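Evening Shelf Stocker, Part Time — Stokora Grocery, Pircombe

We need one more person for the drinks and dry goods aisles.

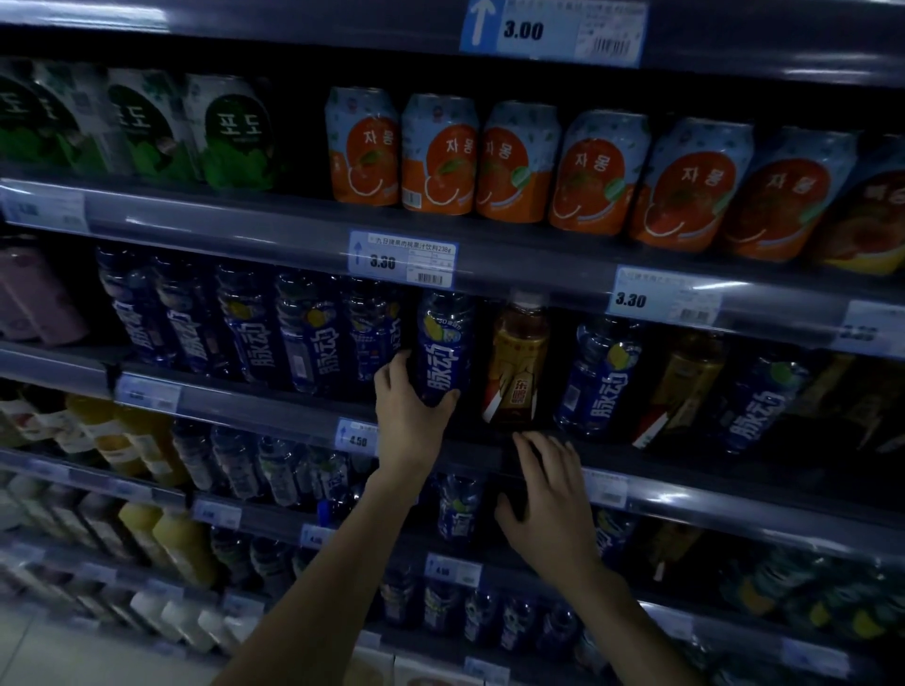
Hours and pay
Five evenings a week, 6 to 10 pm. Pay starts at $13 an hour, with a review in August.

The work
Filling shelves, rotating stock by date, changing price tags, breaking down boxes. Cases are heavy, so you should be able to lift 51 pounds.

How to apply
Ask for Zhenhua Gu at the service desk or call extension 1528. No resume needed — just fill out the one-page form by 12/20/24.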